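Marble pattern table as a shared work table?
Forum: Small Offices & Workrooms

brendholm_beth
We have a white table with a marble pattern and rounded corners, pushed near the wall with two black mesh office chairs behind it. It was bought for meetings. Now it gets used for everything and I want a rule about what stays on it. The room is carpeted and I can't put a workbench in.

padj
Clear it every night. Tools go in a cabinet. A drill left standing on a table will get knocked over sooner or later and chip the top.
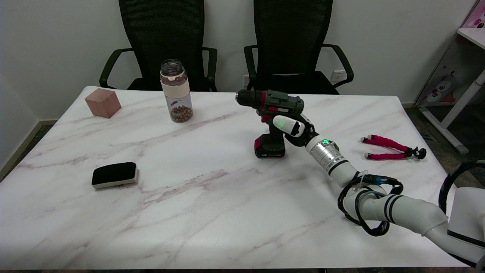
I would also put the chairs on the other side. With armrests against the wall you can't get in and out without moving the table.

brendholm_beth
The chairs stay. There are outlets on that wall and people charge laptops there.

Xia97
Disagree with padj about clearing everything. We tried that at the Purkton office and people stopped using the table. Keep the glass jar and the eraser or brush out, put the drill away. A jar with a lid is no trouble.

padj
Food and tools on one surface is a bad habit, lid or no lid.

Wumpini Adjei
Moderator, 1,722 posts
A cheap cutting mat solves the scratching. I bought a Sundine one in September 2018 and it is still flat. Put it at one end and do any drilling prep there.

Xia97
Does it slide?

Wumpini Adjei
A little. I put shelf liner under mine.

brendholm_beth
OK, mat at the right end, drill in the cabinet. The jar I'll ask the others about.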